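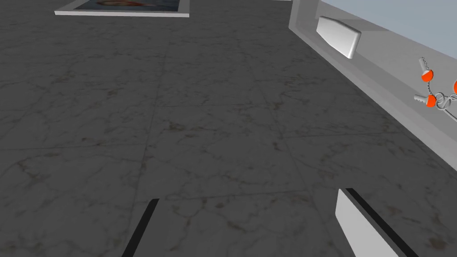
The marble room in Zumier, gripper open, keys still on the cabinet.

I'd promised myself I'd be out of Hultcombe by four, and at ten to four Conon missed the keys again.

Not by much, mind you. If you'd been watching from the doorway with a cup of tea you'd have said it was a lovely bit of movement, down and across and in, and then the fingers shut on nothing at all with that little click they do. I've come to hate that click. It had done it all through the afternoon and it had done it to my predecessor as well, going by the log, where the last entry in his handwriting was just the word "keys" underlined so hard the pen had gone through.

Conon is the arm in the end bay, the one with the Prantl gripper on it. When I took over looking after it in April I was told it was an easy one. Grease this, wipe that, run the check on a Tuesday, don't let it get near the radiator. And it was easy! I got quite fond of it. I'd come in early and do its joints one at a time with the radio on, and it never complained, which is more than I can say for the van.

But the keys. Every machine in the building has one job it's sulky about, and that was Conon's. So I did what I should have done hours before and opened up Zumier, which is the practice world, the pretend rooms where the arm gets to rehearse without breaking anything. I don't like going in there much. It's too clean. Somebody long before my time built a room with a grey marble floor (marble! for a machine that works over lino) and a white cabinet, and left a picture in a frame lying flat on the tiles. I've never found out why. There's a smudge of orange-red in the bit of it you can see from the gripper, and on slow nights I've wasted a fair few minutes deciding whether it's a face.

Anyway. I parked the pretend gripper above the floor with its fingers apart and had a good long look at the keys hanging there with their orange heads, bright as sweets against the white. Then I told it to go.

It got them first time.

I ran it again and it got them again. I set it going for 200 tries and went and ate my sandwich on the loading step, and when I came back it had managed every single one and was sat there waiting, smug as you like. So the program was fine. The reach was fine. Whatever was wrong was wrong out here with me, in the bay, in actual metal.

I'll be straight with you, I said a few things to it then that I wouldn't put in the log.

Off came the power, on went the lock, and I took the fingers off. They're only held by 2 screws apiece and I laid the screws in the lid of my lunchbox so they wouldn't roll. Cleaned everything with a rag. Looked at the pads. Looked at the pads under the lamp. The left one was perfectly good and the right one was perfectly good, and I was about to put the whole lot back and go home in a temper when I ran my thumbnail down behind the right-hand pad and felt it catch.

A sliver of tape. Old, brown, gone hard as a fingernail. Someone had packed the finger out with it, years back I should think, probably to take up a bit of wear on a part that had since been swapped for a new one. So the new finger had been going on over the old bodge every time, leaning in a whisker, and meeting its partner a whisker off to the side. You'd never notice on a box or a bottle. On something as thin as a key, well.

I picked it off with a scraper. It took me 20 minutes, and I skinned a knuckle on the housing, and some of it had to be softened with the stuff in the yellow tin that makes your eyes water. Then I wiped the seat, put the fingers on, did up the screws a bit at a time going from side to side as you're meant to, and closed the jaws on a strip of paper. It held it flat and even. I tugged it and it tore before it slipped, and I may have done a small dance, seeing as the bay was empty.

After that it was the zero to do again, and you can't rush that. You have to close it all the way, let it settle, tell it that's shut, open it all the way, tell it that's open, and then do the whole thing over in case it was fibbing. I've seen people skip the second go. I skipped it once myself, in my first week, and Conon pinched the corner off a clipboard.

By then it was gone five and the heating had knocked off. I hung the keys back on their hook, took the lock off, stood behind the line and pressed the green button.

Down, across, in. And instead of the click there was a sort of scrape, the nice kind, and a jingle, and up they came off the hook swinging on their ring. I let it hold them a while. I hadn't the heart to tell it to put them down straight away.

I ran it until the counter said 254 and it dropped them once, near the end, which I put down to the keys having worked themselves round, and I'll have another look at that tomorrow. Then I did the log. Date first, 25/05/2021, then the fault, then what I'd found. I wrote "tape behind r/h pad, removed" and it looked so feeble, all those weeks of bother in five words, that I added "old tape" and felt a bit better.

The sliver itself I've stuck to the inside of the cupboard door with a bit of new tape.

Before I locked up I went to shut Zumier down, and there was the marble room on the screen, the fingers open over the floor, everything back in its place ready for another go. I leaned right in and had one more try at the picture. Could be a fish, you know. I hadn't thought of a fish before.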